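December, a little after nine in the evening

I finally sat down with Grandma's recipe book tonight, the brown one with the broken spine that Mom mailed me in the spring and that I have been carefully not opening ever since. I made a pot of tea first and put my feet on the radiator, and then I read it from the front like a novel, which I suppose is silly, but I enjoyed it so much that the tea went cold twice.

It is mostly cakes. I had expected soups, because soup is what I remember her making, but I guess she never needed to write those down. There are pages and pages of cakes and then, right in the middle, a long stretch about pickling that seems to come from one very busy summer. She used 800 grams of sugar for the sweet onions! I read that line three times. And she wrote little notes to herself in the margins, things like "too sharp for Pieter" and "not again," and one that only says "rain all day." I would give a lot to know about that rain.

Mirjam called while I was in the middle of the plum section, and we talked until my ear hurt. She remembers the plum jam much better than I do (she is four years older and never lets me forget it), and she swears there was cinnamon in it. There is no cinnamon in the book. We went back and forth on this for ages and then she had to go and take her bread out. I am going to make a small batch both ways when she comes after the holidays, and we will see who is right.

The walk to work was lovely this morning, cold and very still, with frost all along the canal railing. I stopped at De Smet for a roll and ended up with two, plus a bag of those hard ginger cookies that Koen likes. He was so pleased with them that he forgot to complain about the heating until well after lunch.
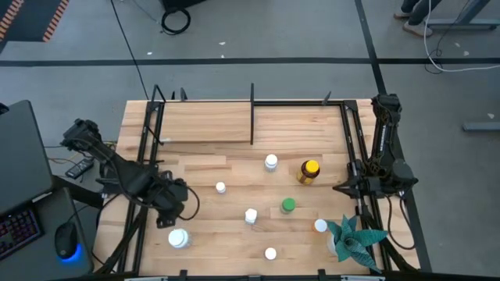 The wooden table, bottles and all.

I left a bit early and went by the market for onions and a cabbage. The man with the mushrooms has gone until the new year, so the stall next to him has spread out into his spot with wreaths and candles, and it smelled wonderful over there, all pine and wax. I bought a wreath for the door. It is slightly too big and it swings when the door opens, but I like it very much and it is staying.

Then home, and I wanted to try at least one thing from the book before bed, so I picked the pepper cake on page 18 - mainly on the grounds that I had everything in the cupboard. Her oven must have been a monster. She says a short half hour and mine took close to an hour, with me crouched on the kitchen floor looking through the glass the whole time. It came out dark and a bit sunken on one side. I had a slice with butter while it was still too hot and burned my tongue, and then I had another one.

I should copy the whole book out before the pages get any worse. There is a loose one near the back, with half a recipe for something with almonds, and I cannot find the other half anywhere. Must ask Mom if it is still in the kitchen drawer.

Tomorrow: stamps, call the dentist, return Mirjam's big pan.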